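Why do we have a skeleton?
by Nosipho Magagula, Sarngate Kids Science Page

Right, bones. You have loads of them. Grown-ups have 206, babies start with more because some of the little ones join up later on. Nothing falls off, they just stick together as you grow.

So what are they for? Holding you up, mostly. No bones and you would be a puddle with hair. Your skull looks after your brain. Your ribs go round your heart and lungs like a cage – give them a gentle prod, they're quite springy.

Bones are alive too. People think of them as dry and white, like in a museum, but yours have blood running through them. Some have soft squishy stuff in the middle called marrow. Marrow makes new blood, all day and all night, even when your asleep.

Hands are the really fiddly bit. 27 bones in each one! Eight small lumpy ones in the wrist, five across the palm, the rest in your fingers and thumb. Lots of little bones means lots of places to bend, so you can pick up a pea or do up a button.
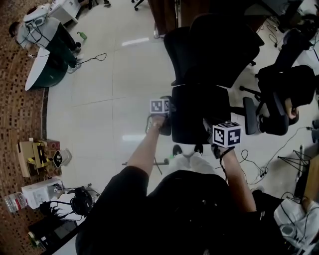

What happens when a bone breaks?
It starts mending itself. First a blob of blood forms round the crack, then a soft sort of patch grows, then the patch turns hard. A plaster cast doesn't do the mending, it keeps everything still and straight while your body gets on with it. Takes weeks. Legs usually take longer than fingers.

Joints next – where two bones meet. Knees and elbows work like a hinge on a door. Hips and shoulders are a ball in a cup, so they can go round and round. Try it! Swing your arm in a big circle, then try the same with just your knee. Can't be done.

Smallest bone is in your ear. It's called the stirrup and its smaller than a grain of rice. Biggest is the thigh bone.

Next page: muscles, and why they get tired.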